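I got to the Clekura a little after four in the afternoon, which is a nice time to see a movie theater if you've never seen one with the house lights all the way up. You notice the carpet. You notice that the seats are a dark green and not the black you'd have sworn to in court.

The woman who runs the projection side met me in the lobby in Itdale with two coffees and asked me not to use her name. "My mother reads everything," she said. Fine by me! She has been in booths for most of her working life, and for the past two years she's been looking after the big room here, the one with 208 seats and the new Candisix speaker setup.

I wanted to talk about the speakers. She wanted to talk about curtains.

"Everybody asks me how many speakers," she said. "There are 53, okay, now you know. But the drapes on the side walls did more for this room than the first 40 of them." The old walls were painted plaster, and a door slam in a thriller would bounce off the left side and come back at you like somebody had dropped a tray in the next room. She had complained about it for years before the remodel.
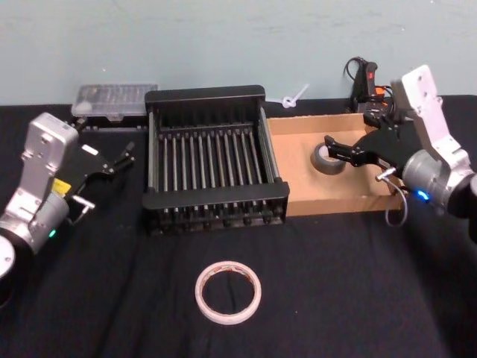 A drying rack on a black-covered table, with an arm at either side.

So how do you tune a room like that? Mostly at night, she told me, after the last show lets out. She plays the same piece of piano music over and over and walks the rows. "I sit in the bad seats. Front row, far right, that's my spot. If the piano sounds like a piano there, I go home." Some nights that meant almost 2 in the morning, and she'd be back for the matinee.

I asked whether regular customers can hear any of this. She thought about it for a while — long enough that I finished my coffee.

"They hear dialogue," she said. "They quit leaning over to ask what the guy said. I used to watch them do it from the booth window, whole rows of them."

We went upstairs then, because I'd been begging. The booth is smaller than I expected and very loud with fans. The old film projector is still up there, a Takács, shoved against the back wall with a dust cover on it. She patted it on the way past. It hasn't run a feature since the switch to digital, but she oils it every September and threads up an old trailer to make sure it still goes.

Would she ever go back to film? "For one weekend, sure. Not for a whole summer. My shoulders couldn't take it."

Before I left she put me in that front row seat, far right, and ran the piano for me. I'm no expert, but it sounded like a piano.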